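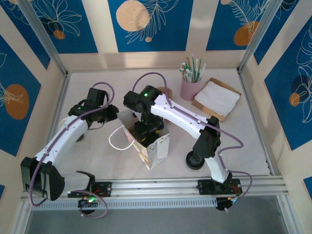 Jonatan Engebretsen wants to know whether Koniritz Planner can be trusted with soft packaging, or whether it just looks good on boxes. Fair question. Our answer is a qualified yes, and the qualifications are below.

Koniritz Planner 22
Motion planning and grasp tooling for two-arm cells

What it does
Plans both arms against one shared collision model, with one arm able to hold position while the other reaches into a bag, tray or bin. Cable loops are padded as swept volumes. That padding is crude and it costs you reach.

What we won't claim
Paper bends. The planner treats a bag opening as a rigid ring and refreshes it from the camera every 200 ms, so a bag that folds in between refreshes is a bag it has wrong. We ran 1,646 bag entries at Dodholm in April and still don't think the default clearance suits thin paper. Raise it.

"Learned grasps" are included, switched off. Try the plain ones first – they are slower to set up and much easier to debug.

Requirements
16 GB memory
Joint position feedback from both arms
One calibrated fixed camera

Not included
Force control, safety-rated stop, drinking straw models (yes, people ask)

License: per cell, upgrades within version 22 free
Trial: full features, your own parts, please. Our demo parts prove very little.

Setup questions go to Ans Dierckx at the support desk.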